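Workshop notebook, domestic materials section
Entry dated 11/1/24
Entered by: Lorna Maglaya
Copied to: Jomar Lumanlan, Skarphéðinn Hviid

Subject: table clearing, kitchen at Skascombe

Work today was confined to the kitchen table and the waste left on it. The stove, the counter and the sink were outside the task and are to be entered separately under the counter series. The cloth is the blue-and-white check with plastic over it, as used for the earlier entries, and it stays on the table between sessions.

The sorting rule remains the one Jomar set down for the section: food scraps first, then paper and cartons, then soft plastics, then bottles. Wrappers that cannot be identified go to general waste. Skarphéðinn has asked that bags be kept back until the end of a clearing so that one of them may serve as the liner. 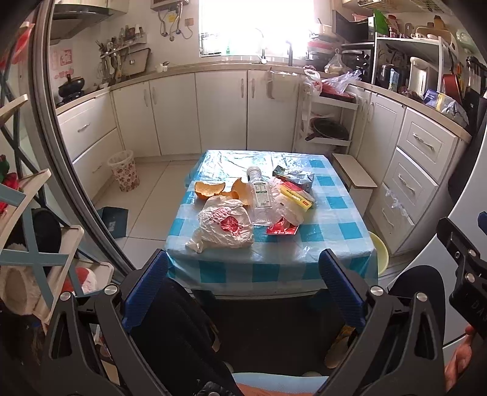
Orange peel is to go directly to the organics pail. It should not be gathered into a plastic bag first, as the pail at Skascombe is emptied into the garden compost and any bag has to be fished out again by hand. Two earlier entries record this error and both are mine.

Drink bottles: cap off, drain at the sink, flatten, cap back on. The label may stay. Mỹ Mai has queried whether the depot wants caps on or off. I have left the instruction as it stands until she has an answer from the depot.

Torn snack wrappers are general waste in this municipality, whatever the symbol on the back may suggest.

Milk cartons continue to cause disagreement. Þröstur would put them with paper. The depot sheet lists them with drink containers, and the sheet is to be followed. Any carton is to be checked for remaining milk before it is pressed flat, over the sink and never over the cloth.
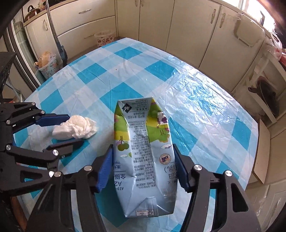

The full-cream A2 carton is therefore entered under drink containers. Used tissue goes to general waste and is not to be counted as paper, even where it looks clean. Loose plastic film should be lifted off the cloth with care, for it clings to the plastic cover and is easily missed on the first pass.

After clearing, wipe the cover from the far side toward the chair side, then dry it. Do not use the Honby spray, which leaves a haze on plastic.

Outstanding
Depot answer on caps (Mỹ Mai).
New lid for the organics pail. Furnach stock 2 sizes and I have not yet measured ours.
Revised sorting sheet for the kitchen door, to be issued in February (Jomar).
Counter series to be opened once the sheet is agreed.

L.M.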